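At the Fellville Workshop, Patience Is the Principal Tool

The shared workshop at Fellville keeps its heavy machines on the ground floor and its robot on the floor above, where the carpet is grey, the lighting is strong and members are asked to stay behind the striped tape while the arms are under power. Membership costs 90 pounds a quarter. Those who pay it include joiners, model engineers and, since October, a small group engaged in teaching a two-armed machine to help in clearing a table.

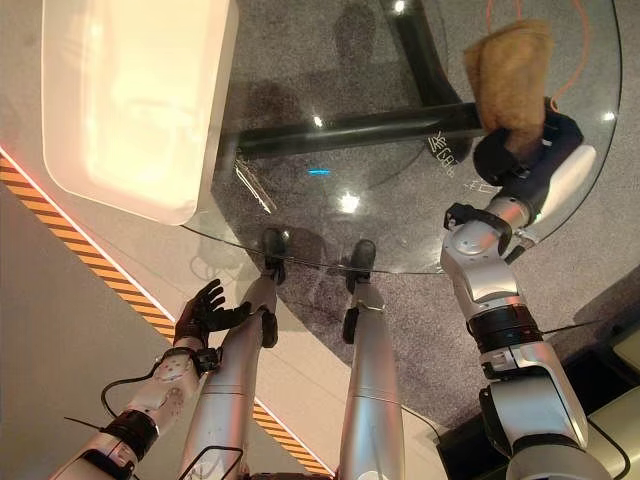 The group calls its project Fekia, and its purpose is modest. Members wished to find out whether a humanoid could be brought to do light household work by people with ordinary evenings at their disposal. The first task chosen was the handling of a cloth. A round glass table was selected as the place of work, a decision on which opinion remains divided. Ceiling lights show in the top as hard white spots, and the carpet and the black bar of the table frame are plainly visible through it, so the software must judge where the surface lies with little to guide it.

Soft objects bring difficulties of their own. A block of wood keeps its shape when it is gripped and may be measured once. Cloth folds differently on every occasion, and a hold that is sound in one attempt may leave a corner trailing in the next.
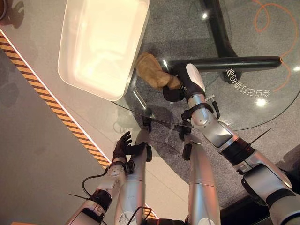 The group has therefore recorded each attempt in a bound log, together with the settings used. The log stood at 665 entries when this magazine visited, and a second volume had been ordered. Entries are brief. Many record only the grip force and the word "repeat".

Control software is written by members on Steko, a small open framework maintained at the workshop, and changes are tested at reduced speed before they are admitted to the main version - a rule which has been relaxed only once.

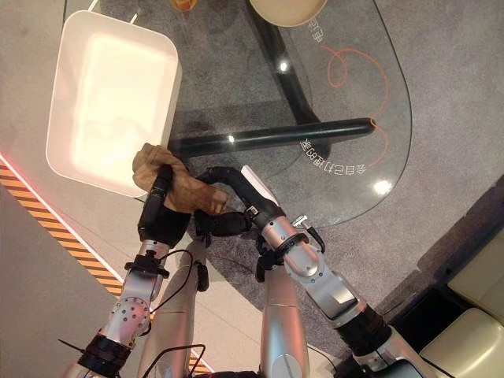 Words: Leonardo Colombo
February 4, 2021

Work on the two arms together began after the new year. Passing a cloth from one hand to the other requires that both wrists arrive at the proper angle, and the timing of release has taken more evenings than any other part of the programme. Spare parts and fittings to the value of 946 pounds were met by a grant from the Mtshali fund, which supports amateur engineering in the district. 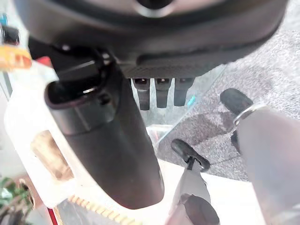 The terms of that grant require a public showing, and 3 evenings have been set aside for it. Visitors will be admitted in small parties and asked to remain outside the tape. Members of the group will be present to answer questions on the wiring, the software and the log, which may be consulted at the bench on request.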